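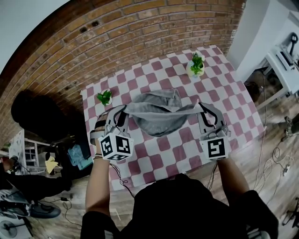

One of the comments under my last post said the second Gunawan album was a step down and that I only liked it for the drum sound. I've played it through four more times this week and I'm sticking with what I wrote, but the comment had a point about the drums, so I'll start there.

Ullonum is the second full-length from Gunawan and it runs eight songs. The first album had a snare that clicked like a typewriter. On this one the kit sounds like it was recorded in a real room, and you can hear the cymbals ring out when the band stops. The opener, "Flood Register," has three of those stops in the first minute, and the last one goes straight into the slowest riff on the record.

The guitars are tuned very low and the tone is thick, maybe too thick. On "Salt Court" I lost the bass completely until I switched to headphones. Once I found it I liked the song a lot more. The bass player does a climbing part under the second verse that would have been worth turning up.

Vocals are the same deep growl as before with fewer of the high screams. I missed those. The commenter did too, and on that we agree.

Side two is where I think the album beats the debut. "Ninth Furrow" is seven minutes long and earns most of them. There's a clean section in the middle with no drums at all, then a tremolo riff that sounds a bit like early Bukis, before they went to doom. The title track closes things and fades out, and I would have preferred a hard ending.

My copy is the Nedano vinyl pressing, number 377 of 955. The sleeve is a single pocket with a lyric sheet that leaves out the words to two songs. There's a little surface noise at the start of side one and none after that. The CD has a bonus track, a live version of a demo song, and I've only heard it once. It was fine.

I still play the debut more when I'm driving. Ullonum is the one I put on at home. Next up is the Bukis reissue, if it arrives before the end of June.

Posted 2024-06-15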